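Cleaning and Care of a Shared Microwave Oven
Student project report, Home and Consumer Studies
Submitted May 12, 2024

1. Background

The kitchen on our floor of Drelska Hall has one microwave and 34 residents. At the start of the year there was no cleaning plan for it. People wiped up their own spills or left them. Our group wanted to find out how often a shared microwave needs cleaning, and which simple method works best on dried food.

We chose a small countertop model with two knobs because it is the kind most students own or will buy. It has no keypad to clean, but food and grease can still collect around the base of the knobs.

2. Method

We kept a log for 7 weeks. Each week the oven was checked on the same evening and given a dirt score from 0 (clean) to 6 (food stuck on more than one wall). We then cleaned it one of three ways: a damp cloth only, a cloth with dish soap, or a bowl of water with lemon heated for a few minutes before wiping.

Before every cleaning the oven was unplugged and left with the door wide open. The glass tray was lifted out and washed in the sink. The roller ring under it was taken out too, and the floor of the cavity was wiped before anything went back.
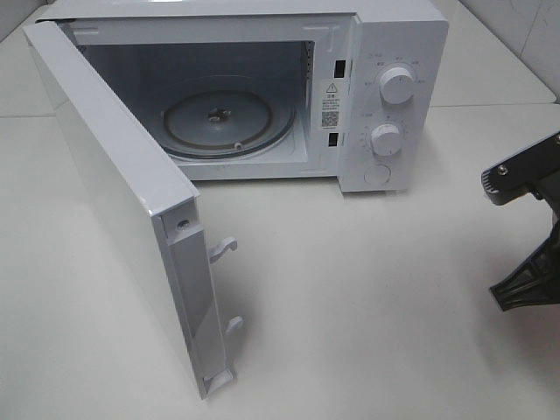

The tray has to sit properly on the hub in the center. In week two we put it back a little off, and it knocked against the ring when it turned. After that we added a step to the checklist: turn the tray by hand before closing the door.

We used no spray cleaner anywhere inside. The vent holes on the side wall were wiped with a nearly dry cloth so that water would not get into them. We did the same around the latch slots and the warning label on the front, which we did not want to rub off.

3. Results

The lemon water method took the longest but needed the least scrubbing. Soap and a cloth did almost as well when the spill was less than a day old. A damp cloth alone left a film on the ceiling of the oven.

Most of the dirt was on the tray and the ceiling. The inside of the door came next. The roller ring was worse than we expected, with crumbs packed around the wheels.

In a short survey, 77 percent of residents who answered said they would wipe the oven after use if a cloth was kept next to it.

4. Problems

Two checks were done a day late because of exams. We also could not control what people cooked, so the weekly scores are hard to compare. A repeat is planned for September with a cloth and a printed checklist in the kitchen from the first day.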